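Jollport - a word list of everyday talk about phones

README, last touched in September

Hi! I'm Dagim Yimer and this is the readme for Jollport, a small collection of the words people use when they talk about their phones. I mean the ordinary words, the ones you'd say to your aunt or to the person at the repair counter, and not the ones in the manual. If you came for specs or prices you're in the wrong folder, sorry.

It started as an argument with my cousin Ibsa Woldegiorgis over whether "cover" and "case" mean the same thing. He says a cover flips and a case doesn't. I say they're the same. We asked some friends, the friends disagreed with both of us, and I started a spreadsheet. The argument is still open (see the entry for "cover", it's the longest one in the whole file).

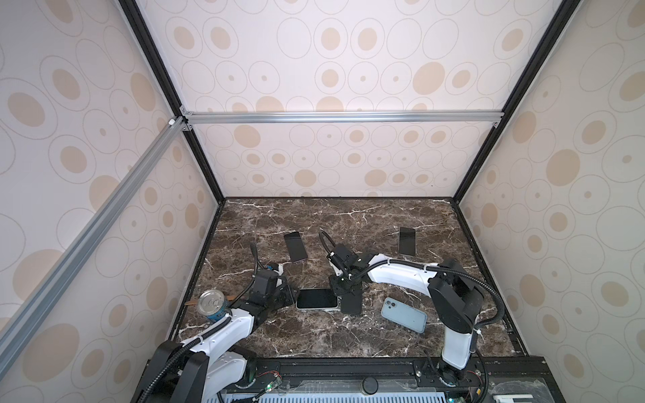 What's in the folder

words.csv is the main file. It has 200 entries, one per row. The columns are word, meaning, said_by, heard_where, and notes. The notes column is messy and I like it that way, so please don't tidy it up and send it back to me.

sentences.txt has the sentences the words came from, or as close as I could write them down. Each one starts with the same row number as words.csv, so you can match them up. Some rows have three or four sentences and a few have none at all. Those are mostly words that somebody told me about at dinner and I couldn't catch anybody using.

people.csv lists the speakers by a letter code, with an age group and the town they grew up in. There are 62 speakers. Four of us said our real names could go in this readme, so here we are: me, Ibsa, Bontu Wako and Kiros Tsegaye. Everyone else stays a letter.

oldwords.txt is a side project. It's words people remember from the days of buttons and tiny screens, and I keep it apart because nearly all of it came from one long evening with Bontu and her sisters. Great evening, terrible sampling!

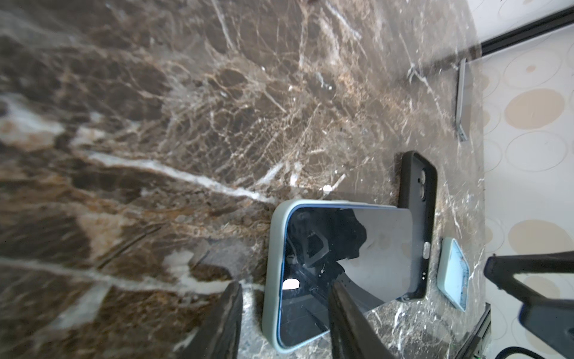
How I collected it

Mostly by listening, with permission. I'd ask people to tell me about a time their phone gave them trouble, and then I'd keep quiet and write. That question works far better than "what do you call this part?", which makes everybody go stiff and start using words from ads. Kiros ran the same chat with people at the Zemum market and typed up his own notes, so if the spelling style changes around row 50, you've found the spot where his rows begin.

I didn't record any audio. I thought about it, but two of the older speakers didn't like the idea and I didn't want two kinds of data in one file. So what you've got is handwriting turned into typing, with whatever my ears did along the way. I've marked the ones I'm unsure of with a question mark in the notes.

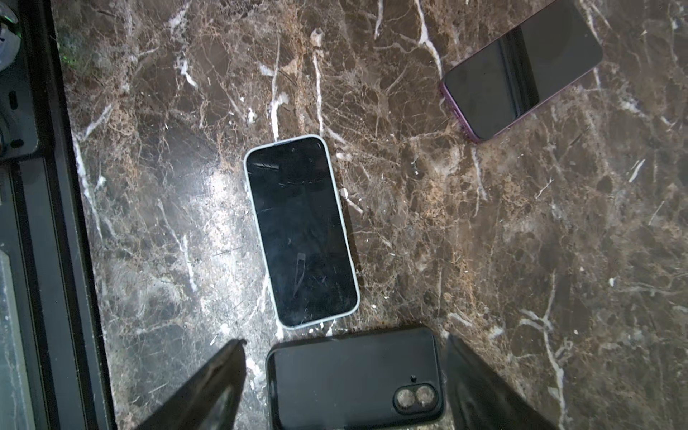
A few favorites, so you know what you're getting:

"asleep" - the screen is dark but the phone is on. Lots of people say this one.

"gone" - this could mean lost, stolen, broken, or out of battery, and you have to ask. Ibsa once told his mother his phone was gone and she had half the street looking for it while it was charging.

"the face" - the front glass. Bontu says only her family uses it. I've since heard it from two speakers who have never met her, so there.

"skinny" - said of a charger that takes forever. I love this one and I've started saying it myself, which probably means I shouldn't be counted as a speaker anymore.

"naked" - a phone carried without a case. Usually said with disapproval.

Things that are wrong with it

The speakers lean young, and about half of them know me or know somebody who does. The towns of Bogale and Zemum are covered pretty well and everywhere else is thin. If a word is missing, that tells you nothing about whether people say it.

The meaning column is in my own words. Gadisa Gebretsadik read through it and pushed back on 6 of them, and I changed four. The other two are still being argued over and they say "disputed" in the notes. He'd like it known that he is right about "hanging" (slow, he says, and I say completely stuck).

There are also some rude words. They're real words that real people used, so I kept them in, with an R in the notes column so you can filter them out before showing this to a class.

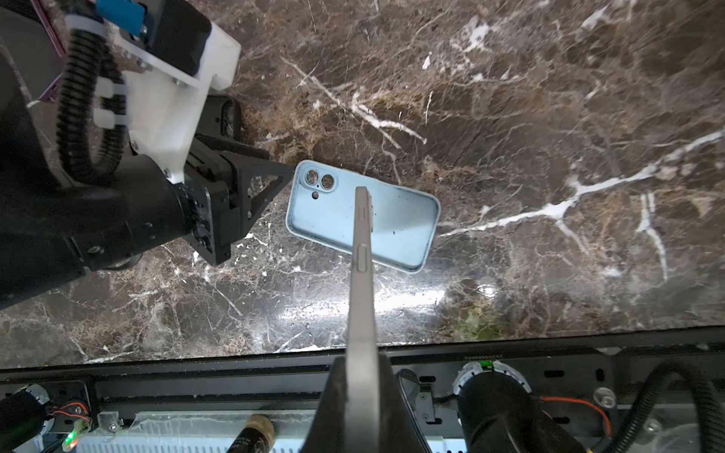 Using it and sending me words

Use it for whatever you like - homework, a word game, settling your own family arguments. I'd be happy if you mention Jollport by name, and happier if you tell me what you did with it. Please don't try to work out who the letter codes are.

Dinitik, the little reading club I go to, has a copy too, but theirs is older and has the rows in a different order. If your row numbers don't match the sentences, you've probably got that one.

To send a new word, give me the word, the sentence you heard it in, and the town. One word per message is easiest for me. I read them in the evening after eight, slowly, with tea, and I'll write back if I have a question. If it's about "cover" versus "case", send it to Ibsa.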